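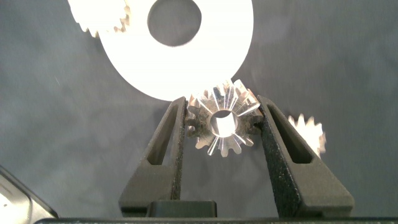
Brown staining on a small bevel gear: clean it or replace the pair?

Clendside
The gear came out of a right-angle drive on a bench feeder. Plain round bore. Most of the tooth faces are bright, but some flanks near the outer edge have a mottled brown tone. I can't tell old grease from oxidation. The mating gear looks the same under a loupe. Is it worth cleaning, or do I order a matched set? Lead time is 13 days.

Fitzsimmons
Clean first, then judge. Soak in mineral spirits, work along each tooth with a nylon brush, dry with compressed air. Varnished grease will lift after one or 2 soaks. If brown remains, drag a fingernail across the flank. Smooth means surface stain and the gear can go back in. If the nail catches, that is pitting, and both gears should be replaced — a new gear run against a worn one wears quickly and gets noisy.
Do not use a wire wheel. It rounds the tooth edges and hides the contact pattern you need to read. Check the bore for scoring while it is clean, and reset the backlash with the original shims before you close the housing.

Bedevham
vinegar overnight worked on mine

Fitzsimmons
Vinegar removes rust but also etches bare steel. If you use it, keep it under an hour, rinse, neutralize with baking soda and oil the part right away.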